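**Brikham shared workshop releases build files for Sida two-arm bench**

BRIKHAM, April 24, 2024 — The Brikham shared workshop has released the drawings, wiring notes and control software for Sida, a tabletop robot with two arms built by its members. The files are free to download and may be modified for non-commercial use.

Sida is intended for small handling tasks such as sorting packaged goods and loading bags. The arms are mounted at the front of a flat platform and share one work area. White panels close off the other three sides and keep the background plain for the vision software. Each arm has its own electronics plate, so one side can be removed for service while the other stays wired.

The current test task is grocery bagging. Snack packages are placed on the platform with a paper shopping bag standing toward the back, and both arms work from the front. 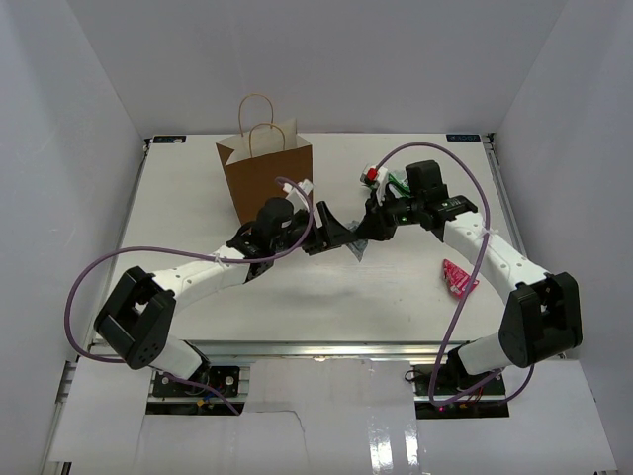

Can the bench be built without a machine shop?

Hand tools, a drill press and access to a 3D printer are enough. The full parts list runs to 138 items, and the printed parts take 109 hours on a single printer.

"Cable routing took longer than the arms did," said Oksana Chornovol, who led the build. "We went through several layouts before the wrist could turn through its full range without pulling on a connector. The notes cover the ones that failed as well."

The software comes in two packages. Yoo handles motor control and runs at 200 Hz. Udo records joint positions and plays them back for testing. Both run on an ordinary desktop computer — no graphics card is required for playback.

A revised gripper drawing is planned for August. Questions about the files can be left at the workshop front desk, room 202.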